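Lendex hand-held gripper, three months in: good idea, shame about the pivots

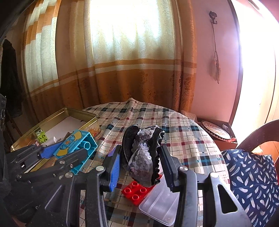 Jaws open around the sequined shoe, with the toy bricks waiting their turn.

I wanted to love this thing. I've been recording little tidying-up demonstrations at home for a hobby robot arm (you do the job yourself with the hand-held gripper, and the arm is meant to learn from it later), and the Lendex was the first one I could afford that didn't look as if it would snap on day one. Black plastic fingers, a scissor linkage behind them, grip pads on the inside. It went together in an evening with 2 hex keys and a lot of tea.

And for a while it was brilliant! Toy bricks, tin lids, packets of biscuits, all fine. The squeeze is light and you get a proper feel for when you've got hold of something, which I never had with my old Truvov.

Then the jaws started sticking. The first time I thought I'd trapped a bit of fluff in it. I let go of the trigger and the fingers just stayed shut, then sprang open a second later and flung a brick across the kitchen. It got worse from there. After roughly 500 squeezes it was doing it on most grabs, and one evening it pinched the side of my thumb hard enough to leave a blood blister. I had my thumb where it shouldn't have been, picking thread off a pad, but the jaws were meant to be open and at rest!

The trouble is the pivot screws. They work themselves tighter as the arms swing, so the linkage binds up, and then the spring wins all at once. I backed each one off a touch and put a dab of Padilla threadlock on (the weak sort, please, or you'll never get it apart again). That cured it for 12 days. Then one crept tight again and I was back to flying bricks.

Worse, the bad grabs end up in your recordings. Mine had the jaws closed on nothing while my hand had already moved on, and the arm copied it beautifully, dragging a mug along with it. I threw away 100 clips and it still makes me cross.

I wrote to Lendex and got a polite reply saying a kit with locking nuts and washers is due in March. Free if you've got your receipt, though they want you to pay the postage. The Groltar costs more and weighs a ton, but a friend's has never jammed, so I'd look there first if you're buying today.

Shoes are still a pain, by the way. Anything that wants to tip over needs a second go, and I'd like wider pads for that.

Two stars for now, and I'll put it up to four if the nuts do the job. Keep your thumbs out of the linkage until then.

Posted 25 January 2023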